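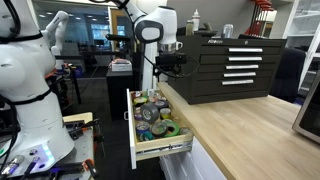

黒い工具箱の手前に下りる白いロボットアーム

特集 ソフトウェア運用の現場から
旧版APIをどう終わらせるか――Grodmontにおける提供終了の手順と課題

新しい機能の公開については多くの資料が書かれる一方、古い機能の提供終了について体系的に記された資料は少ない。業務システムの多くがWeb APIを介して相互に接続されるようになった現在、旧版の停止は、提供元の都合だけで決められる作業とはいえなくなった。呼び出し側のプログラムは提供元の管理の外にあり、誰がどの目的で利用しているのかを正確に把握できないことも多い。

本稿では、予約管理基盤「Kivi」を運営するGrodmontの事例を取り上げる。同社は2020年6月15日、KiviのAPI第一版を停止し、第二版への一本化を完了した。停止に至るまでの調査、通知、技術的措置について、同社プラットフォーム部門を統括するDanjuma Fashola氏への取材と、同社が提供した内部資料をもとに報告する。

並存がもたらした負担

Kiviは、会議室や公共施設、研修設備などの予約を一元的に扱う基盤として開発された。第一版のAPIは当初、自社の管理画面から利用することを前提に設計されたものである。その後、顧客企業が自社システムとの連携を求めるようになり、同じAPIがほぼそのままの形で外部に公開された。

第一版には、当時の設計上の制約がいくつか残されていた。日時は時間帯の情報を含まない文字列で返され、受け取った側が施設の所在地に応じて補正する必要があった。エラーが発生した場合にもHTTPの状態コードとしては成功を示す値が返り、本文中の項目を参照しなければ失敗を判別できなかった。認証には有効期限のない固定の鍵が用いられていた。

第二版ではこれらの点が改められた。しかし、第一版を停止する時期は定められないまま、両版が並行して稼働する状態が続いた。データベースの構造を変更するたびに変換層の修正が必要となり、試験も両版を対象として実施しなければならなかった。

Fashola氏は当時の状況を次のように説明する。

「第二版を公開した段階で、移行は自然に進むと見込んでいました。ところが、稼働している連携を書き換える理由は、利用者の側にはほとんどありません。私たちが期限を示さなかった以上、当然の結果であったと考えています」

部門内の記録によれば、第一版に起因する問い合わせの多くは、日時の解釈とエラー処理に関するものであった。問い合わせ窓口では定型の回答文が用意されていたが、根本的な対処にはならず、同じ質問が別の利用者から繰り返し寄せられていた。

利用実態の調査

提供終了の計画にあたり、最初に着手したのは利用実態の調査である。発行済みの認証鍵を台帳と照合したところ、第一版に対して有効な鍵は1,474件に上った。ただし、鍵の件数がそのまま稼働中の連携の数を示すわけではない。試験目的で発行されたまま使われていない鍵がある一方、一つの鍵を複数のシステムで共用している例も認められた。

そこで同社は、呼び出し記録を鍵ごとに集計し、最後に呼び出された時刻、呼び出し元のネットワーク、使用された機能を一覧化する内部ツール「Elell」を整備した。Elellは新たに高度な解析を行うものではなく、既存のアクセス記録を夜間に集約し、鍵の登録情報と結び付けて表示する。担当者が顧客に連絡する際、画面を見ながら具体的な機能名を伝えられることが重視された。

集計の過程では、記録そのものの不備も明らかになった。負荷分散装置の設定により、一部の経路では呼び出し元の情報が内部の中継サーバのものに置き換わっていた。また、記録の保存期間が短く、四半期に一度しか動作しない処理を捕捉できないおそれがあった。同社は保存期間を延長し、経路ごとの記録形式を統一したうえで、集計をやり直している。

保存期間の問題は、提供終了を検討する組織が見落としやすい点である。年度末の締め処理や年に一度の棚卸しなど、頻度の低い処理ほど業務上の重要性が高い場合がある。短期間の記録に呼び出しがないことをもって未使用と判断すれば、停止後に重大な障害を招きかねない。Grodmontは、記録から判断できない鍵について、登録された連絡先への照会を併せて行うこととした。

機能単位での移行支援

第一版が提供していた機能のうち、第二版に直接対応するものがない機能は11件あった。これらは、入力項目の構成が大きく変更されたもの、複数の呼び出しに分割されたもの、そもそも第二版では採用されなかったものに大別される。

このうち対応が難しかったのは、繰り返し予約の一括登録である。第一版では、一度の呼び出しで長期間にわたる予約をまとめて作成することができた。途中で一件でも重複が見つかると処理は中断されるが、それまでに作成された予約は取り消されずに残る。第二版では、この動作を避けるため一件ごとの登録を原則としていた。

利用者からの聞き取りでは、一括登録が年間計画の作成に不可欠であるとの意見が寄せられた。部門内では、第二版の原則を維持すべきであるとの立場と、移行の妨げとなるならば例外を認めるべきであるとの立場に意見が分かれた。最終的には、全件の検証を先に行い、重複がない場合にのみ登録を確定する新たな機能が第二版に追加された。

「旧版の動作を写しただけの機能は作らない、という方針は守りました。ただし、利用者が何のためにその機能を使っていたのかは、聞かなければ分かりませんでした。設計時に想定していた用途とは違っていた例もあります」とFashola氏は述べる。

移行のための文書は、機能の一覧表ではなく作業の流れに沿って編成された。予約を検索する、仮予約を確定する、取消を受け付けるといった業務上の単位ごとに、第一版の呼び出しと第二版の呼び出しを並べて掲載し、応答の差異を注記する形式である。日時の扱いについては独立した章が設けられ、季節時間の切り替えをまたぐ予約の例も収録された。

通知の設計

正式な通知は2月に開始された。最初の文書には、停止の日付、対象となる機能、移行先の文書の所在、問い合わせ窓口が記載された。停止の背景に関する説明は末尾に置かれ、利用者が取るべき作業が冒頭に示されている。

通知の経路は電子メールに限られなかった。登録された連絡先の中には、担当者の異動により届かなくなったものや、受託開発会社の宛先のみが登録されているものが含まれていた。このため、管理画面への掲示、請求関連書類への記載、営業担当者からの個別連絡が併用された。

これに加えて、APIの応答そのものにも提供終了を示す情報が付与された。第一版のすべての応答に、停止予定日と移行文書の所在を示すヘッダーが追加されている。ヘッダーを自動的に検査する利用者は限られるものの、障害調査の過程で開発者の目に触れる効果があったと同社はみている。

施設予約の連携を運用するTallholmでは、このヘッダーが移行の契機となった。同社の連携プログラムは外部の開発会社が作成したもので、Kiviからの電子メールはその開発会社の旧担当者に送られていた。別件の調査で応答を確認していた保守要員がヘッダーに気付き、停止予定が初めて社内に伝わったという。

Tallholmの移行作業では、日時の補正処理が問題となった。連携プログラムの内部には、第一版の仕様に合わせた補正が複数の箇所に分散しており、第二版の応答に対してもそのまま適用すると、二重に補正された時刻が登録される。同社は補正処理を一箇所に集約したうえで接続先を切り替え、切り替え前後の予約一覧を照合する手順を設けた。

計画的な一時停止

停止予定日に先立ち、Grodmontは第一版を短時間だけ意図的に停止する措置を複数回実施した。海外の開発者の間で「ブラウンアウト」と呼ばれる手法であり、本格的な停止の前に、残された利用者に影響を認識させることを目的とする。

実施の時刻は事前に公表された。初回は利用の少ない早朝に短く設定され、その後、段階的に業務時間帯へ移された。停止中の呼び出しに対しては、提供終了を意味する状態コードと、移行文書の所在を含む本文が返された。

この措置については、社内にも慎重な意見があった。契約上の稼働率との関係、利用者の業務に与える影響、問い合わせの集中が主な論点である。同社は契約条項を確認し、対象を第一版に限定すること、施設の入退室に関わる呼び出しを除外すること、重大な影響の申告があった場合には直ちに復旧させることを条件として実施を決定した。

一時停止の効果は、対象によって異なった。常時監視を行っている利用者からは速やかに連絡があったが、失敗した処理を自動的に再試行する仕組みを備えた利用者の場合、短時間の停止は再試行によって吸収され、異常として認識されなかった。同社は後半の実施において、停止時間を再試行の一般的な間隔より長く設定している。

再試行に関しては、別の問題も生じた。停止が解除された直後に、待機していた処理が一斉に呼び出しを行い、一時的に応答が遅延したのである。その後の実施では、解除を段階的に行い、呼び出し元ごとの上限を設ける措置が取られた。

残された利用者への対応

停止予定日を前に、Elell上で第一版の呼び出しが継続していた鍵は59件であった。担当者は一件ごとに状況を確認し、移行作業が進行中のもの、連絡が取れないもの、利用者自身が連携の存在を把握していないものに分類した。

延長の要望も寄せられたが、同社は停止日を全体としては変更していない。移行計画の提出があった利用者に限り、期限付きの中継機能が提供された。中継機能は第一版の形式による呼び出しを受け取り、第二版の呼び出しに変換して処理するもので、書き込みを伴う機能の一部は対象外とされた。利用には、新しい方式の認証への切り替えが条件として付されている。

連絡が取れない利用者の扱いは、最後まで議論が続いた。呼び出しの内容が参照のみであり、かつ応答が利用されている形跡の乏しいものについては、予定どおり停止する判断が下された。書き込みを伴うものについては、契約窓口を通じて組織としての連絡先を改めて確認し、責任者の了解を得ることとされた。

「全員の同意を待てば、停止の日は来ません。しかし、影響を受ける方に情報が届いていない状態で止めることも適切ではありません。どこまで手を尽くしたかを後から説明できるよう、連絡の履歴をすべて残しました」とFashola氏は語る。

停止当日の体制

停止は週の初めに実施された。週末の実施を求める意見もあったが、影響を受ける利用者の担当者が在席し、問い合わせに速やかに応じられることが優先された。

作業は、第一版への経路を切り替え、提供終了を示す応答を返すことから始められた。変換層のプログラムとデータは当日には削除されず、必要が生じた場合に経路を戻せる状態で保持された。作業手順書には、復旧を判断する基準と判断者の氏名があらかじめ記載されている。

問い合わせ窓口には開発部門の技術者が加わり、利用者から寄せられた呼び出しの例をその場で確認する体制が取られた。窓口への連絡の中には、停止とは関係のない設定の誤りに起因するものも含まれていたため、受付の段階で呼び出し先の版を確認する項目が設けられた。

変換層の削除は、経路の切り替えとは別の作業として扱われる。第一版のためにのみ維持されてきたデータ項目の中には、帳票の作成や統計処理など、API以外の経路から参照されているものがある。同社は依存関係を確認しながら順次削除を進めるとしており、作業の責任者と確認項目を定めた計画書が部門内で管理されている。

版の寿命を契約に含める

今回の経験を受けて、GrodmontはAPIの公開規程を改定した。新しい版を公開する際には、旧版の提供を終了するまでの最短期間と、通知の方法を併せて公表することが義務付けられた。認証鍵には有効期限が設けられ、更新の際に連絡先と利用目的の確認が行われる。

利用者向けの契約書式にも、APIの版に関する条項が追加された。従来の書式では、サービス全体の変更に関する一般的な規定があるのみで、個別の版の終了については明確な定めがなかった。改定後の書式では、通知の起算日、通知先の変更に関する届出、移行期間中の支援の範囲が定められている。

一方で、規程の運用には課題も残る。セキュリティ上の重大な欠陥が発見された場合、通常の通知期間を確保することはできない。どの程度の欠陥をもって例外とするのか、誰がその判断を行うのかについて、同社では規程の細則をなお検討中である。

第二版についても、将来の提供終了を前提とした準備が始められている。鍵ごとの利用状況はElellで継続的に集計され、応答には版の情報が標準で含まれる。移行文書の原稿は仕様書と同じ保管場所で管理され、仕様の変更を申請する際には、対応する移行手順の草案を添付することが求められるようになった。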